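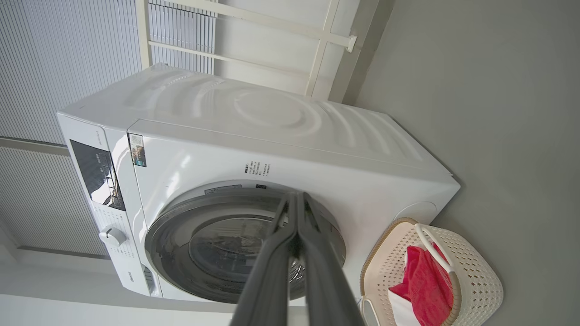

A front loader with the program knob beside the display.

Laundry & Cleaning

Getting years more out of a front loader

By Siham Awad, 2/9/21

Most of the calls I used to take at the repair counter in Gridthorpe were for washing machines, and most of those were for front loaders that smelled, shook or left grey marks on clean shirts. Very few needed parts. These are the jobs I'd do in my own laundry, in no special order except that the first one matters most.

Use less detergent. The scoop that comes in the box is bigger than you need for an ordinary load. If you have soft water, start with half the amount on the packet and see how the clothes come out. Too much powder or liquid makes suds that don't rinse away, and what's left builds up behind the drum as a grey paste. If towels feel slimy when they come out, or you can see foam on the glass during the last rinse, cut back again. Pods can't be cut back, so keep them for full loads.

Go easy on fabric softener. It coats towels and makes them worse at drying people. A splash of white vinegar in the softener compartment does a fair job on towels now and then, but don't make a habit of it, as vinegar is hard on rubber over time. Never put vinegar and bleach in the same wash.

Clean the door seal. Pull the rubber lip forward and look in the fold at the bottom. You'll find hair, lint, coins and the odd sock. Wipe it out with a cloth wrung out in warm water and a drop of dishwashing liquid, then dry it with an old tea towel. Black spots that have got into the rubber won't come out completely. You can lighten them by laying a rag dampened with diluted bleach in the fold for half an hour, with the window open, then running a rinse with nothing in the drum.

Wash the detergent drawer. On most machines it comes right out if you press the tab at the back while pulling. Soak it in the laundry tub and go over the corners with an old toothbrush. While it's out, wipe the roof of the space it sits in, where the water jets are. That part gets forgotten and it grows mould faster than anywhere else.

Empty the filter. It's usually behind a small flap low down at the front. Put a baking tray and a towel underneath, turn the cap slowly and let the water run out before you take it off. Make sure the last load wasn't a hot one. If there's a little drain hose beside the cap, use that first. I've taken out hairpins, bra wires, a baby's sock and once a 40-piece jigsaw's worth of soggy cardboard. Do this every couple of months, or more often with a dog in the house.

Run a hot wash each month. Cold washing saves power and is fine for most clothes, but a machine that never gets hot will start to smell. Pick the hottest cotton program, leave the drum empty and add a little ordinary powder or a packet of washing machine cleaner. I've tried the Metness tablets and the Harb powder. Both worked and I couldn't tell them apart, so buy whichever is cheaper.

Leave the door ajar. Leave the drawer open a bit as well. If small children or cats can get into the laundry, shut the laundry door, or keep the machine closed and dry out the drum with a towel after the last load.

Check that it's level. Put a spirit level on top, front to back and then side to side. Adjust the feet with a spanner and tighten the lock nuts afterwards, or it will walk out of level again. Push down on opposite corners. If it rocks, one foot isn't taking its share. On a timber floor, a square of thick plywood under the whole machine helps more than rubber pads do. A brand new machine that jumps badly may still have its transit bolts in the back – take them out before you use it again and keep them for when you move house.

Look at the hoses. Turn the taps off and feel along each hose for bulges or cracks, especially near the fittings. A replacement costs far less than a floor. I put braided Trondero ones on mine in April and they went on by hand with a quarter turn of the pliers to finish.

Match the spin to the load. Anything over 1000 is plenty for shirts and saves you some ironing. Towels and sheets can take the fastest setting you have. One heavy item by itself, such as a bath mat, will thump, so put a couple of towels in with it.

Wipe the outside with a damp cloth and nothing stronger. Cream cleansers dull the shine and can take the lettering off around the controls. Spray onto the cloth and keep it off the panel.

If you've done all this and it still smells, check where the drain hose goes. It should loop up high before it drops into the standpipe. A hose pushed too far down can siphon dirty water back, and pulling it up a little takes a minute.

Tags: washing machines, laundry, mould, maintenance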